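Section 5: Placing the cabinet and running cables

Before you start, make sure the carcass is fully assembled and every cam lock from Section 4 is tight. The Pomgate low cabinet is heavy once built. Two people should move it.

1. Choose a stretch of flat wall near a power point. If there is skirting board, expect a small gap behind the cabinet.

2. Lift the cabinet into position. Do not drag it by the counter.

CAUTION: The counter projects past the upper section. Leaning or sitting on it before the wall strap is fitted can tip the unit forward.

3. Check for level along the counter, then front to back. Adjust the feet a quarter turn at a time. On vinyl or tile, fit the felt pads supplied in bag 6.

4. Decide which devices will live in the open compartment. Modems and other boxes that give off heat go here, not in the cubbies. Leave a hand's width clear on each side.

5. Feed cables through the round hole in the back panel, plug end first. If a plug is too large for the hole, run the cable under the bottom edge.

NOTE: Do not enlarge the hole with a drill. The back panel is thin and the finish will chip.

6. Fix the wall strap using an anchor suited to your wall. Plasterboard anchors are not included.

7. Gather any spare cable and tie it off behind the unit. Cables left across the floor are a trip hazard.

8. Load the cubbies, heaviest items lowest. Keep drinks away from the counter edge above the tray.

Cleaning: wipe the wood-grain surfaces and the coloured cubby floors with a damp cloth. Avoid methylated spirits, which will dull the finish.

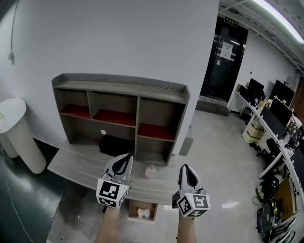
Glenys Yorath: Step 6 should come before step 4 in my opinion. I had the modem in and all the cords through before I got to the strap, and had to pull the lot out again.

Pascual Barrientos
Bag 6 had no felt pads in mine. The store posted them out, took over 5 days.

Lorena Ulloa
Does the strap work on brick? We're renting and I'd need to ask before drilling.

Last updated 22 November 2025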